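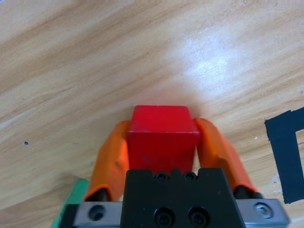
Red cube, orange fingers, open day at Pruvlow.

Long one, sorry, get a cup of tea. Went to the Pruvlow open day with my sister and her two kids and I have been boring everyone at home about it ever since, so now it's your turn.

For those who don't know it, Pruvlow is the robotics workshop out past the Carkska roundabout, in what used to be the tile warehouse. They open the doors once a year in October. I've driven past that building for most of my adult life and never been further than the car park.

You get a sticker at the door and then you can wander wherever you like. We got there just after 10 and it was already humming. Someone at the desk told us they'd had 883 people through last year and were hoping to crack 2,000 this time, and judging by the line for the sausage sizzle I'd say they had a fair chance.

The cube table was my favourite by a mile. A robot picks up a red block and puts it down again, and I know how that sounds, but I stood there for the best part of an hour. My nephew had to be fetched from it twice and I had to be fetched once.

What got me was the fingers. I'd pictured metal claws, like the ones in the machine at the bowling alley that never give you the bear. These have orange coverings on them, all creased and wrinkled like a sock that's slipped down, and they squeeze in on the cube from both sides.

I asked the young woman running it why they'd use something so simple as a block and she was very patient with me. She said a cube is easy to reset and easy to see, and if the arm can't manage a cube there's no point handing it a teacup. Fair enough!

She also said the same arm had done 1,357 pickups since they set it up for the season, and they write down every one, including the drops. I loved that they keep the drops. There was a clipboard and everything.

You can see there's black tape on the tabletop too, off to the right of the cube. My niece decided it was a parking spot and gave a running commentary in a sports announcer voice. The whole back row was laughing.

And can I say – what a lovely bit of wood that table is. Big wavy grain running across it on a slant, honey coloured. My sister says only I would go to a robot show and come home talking about the table. She's right, but look at it.

Next room over was the Hallgrímsson sorting line, which is the big one everybody goes for. Very impressive and very loud. It does around 100 parcels while you're still working out where to stand. We lasted ten minutes before the little one wanted out.

There was also a talk on Ziten, their scheduling software. I'll admit I mostly went in for the chairs, but the bit on how two arms take turns without bumping elbows was good, and I understood nearly all of it.

Things to know if you go next year – parking is on the grass, so wear proper shoes. Bring cash for the sausages. The cube table is at the far end on the left, and it's much quieter after lunch.

Anyway, we stayed till they were stacking the chairs. Nephew has now asked for oven mitts so he can be a gripper. Orange ones, if anybody has a spare pair going.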